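The Burger Table at Vullthorpe
Gallery notes by Snædís Briem

Home > Galleries > Play food > The Burger Table

I have been collecting pretend food for longer than I've had a proper kitchen, and burgers are still my favorite thing to put on a table. Pizza is fun for a minute and cupcakes are pretty, but a burger has an order to it, and everybody who walks up has a strong opinion about what that order should be. Cheese above the patty or below it? Lettuce next to the bottom bun or up top where it can stick out? I could listen to people argue about this all afternoon (and in January, at Vullthorpe, I pretty much did).

The collection stands at 1,565 pieces now, and 294 of those belong to burgers one way or another. Most of them stay home in drawers. For the burger table I like to bring a small set and give it plenty of room, so you can look at each piece before it disappears into a stack.

Buns and patties, standing up

For years I laid everything flat, the way it would be in a lunch kitchen, and it looked like a rummage sale. Then I started using clear holders with an upright clip at the end, and wow, what a difference. A bun half propped on its edge shows you the crust and the cut side if you walk around it. A patty on its edge turns into a little brown moon. I went a bit overboard and put holders under everything I own, including some peas, which I do not recommend. 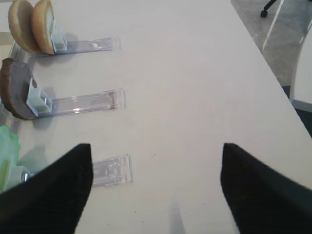
White tables are a choice I go back and forth on. They show every crumb of eraser and every fingerprint, and I wipe mine down constantly. But brown food on a dark table vanishes, and I want the toasty colors to do some work. My old setup had a red gingham cloth that I truly loved, and every single visitor looked at the cloth first. It has gone to live on my porch, where it gets compliments in peace.

Shadows are part of the fun, too. If the light comes in low from one side, a bun throws a long soft shape across the table and you can read its dome from clear across the room. I set up early, before the overheads get switched on, just to enjoy that for ten minutes with a coffee.

A few words on buns, because I get mail about them. I like them plain and golden with a good round top. Sesame seeds are charming, but on a lot of play buns they're painted on, and paint wears off exactly where a thumb goes. The Mellor drawer at home (I name my drawers after the streets I've lived on) is nothing but plain tops and bottoms. Finding a top and a bottom that match in color is harder than you'd think! I have five tops in there still waiting for partners, and I check every secondhand bin in Wevdale for them.

Cheese, lettuce and the big assembly

Once the stacking starts, the table gets lively. People lean in, hands come over the top, and whoever has a plan for their burger starts explaining it to whoever doesn't. I keep a tray out for the pieces in progress so that a half-made burger has somewhere to rest while its builder thinks it over.
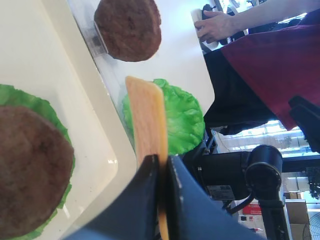 Lettuce is the piece I get most excited about, and I will happily tell you why. A flat green disc does the job, but a leaf with a real ruffle changes the whole burger. You get that frilly green edge poking out past the meat, and all of a sudden the thing looks like lunch. The patty sitting on its leaf over on the tray is my favorite part of the whole build: speckled brown on top, green waves sticking out around it, and it hasn't even met a bun yet. Then there's the orange-yellow slice going by, held upright, with that smooth, slightly see-through look that sandwich cheese has in my memory of every school lunch I ever ate.

My own order, if you want it: bottom bun, lettuce, patty, cheese, top bun. I hold the tomato for special occasions. A woman at the Vudau swap insisted on lettuce both above and below the patty, and I tried it when I got home, and it's gorgeous but it slides. If you have bigger leaves than mine it may work better for you. Please write and tell me.

If you're setting up your own

Pick a table you can reach across without leaning on it. Leave more space between the pieces than feels natural. Keep your patties apart from each other, or they read as one brown heap. A low tray with a rim is worth having, and pale ones look best under greens. Wash everything in lukewarm water with a drop of dish soap, and get into the ruffles with a soft toothbrush. Dry the lettuce on a towel, curly side up. I let mine sit overnight before it goes back in a drawer.

Coming up

The hot dog pages are next, as soon as I sort out the mustard. I've also been working my way through the old snapshots from the Vudau swap, where I have around 3,000 pictures to look at and a great many of them are of pickles. Pickles may need their own gallery! If you have a matching bottom for a honey-colored bun top, about the size of your palm, with a shallow dimple on the underside, I would love to hear from you, and I have spare onion rings to trade.

Back to Play food
Next gallery: Soups and stews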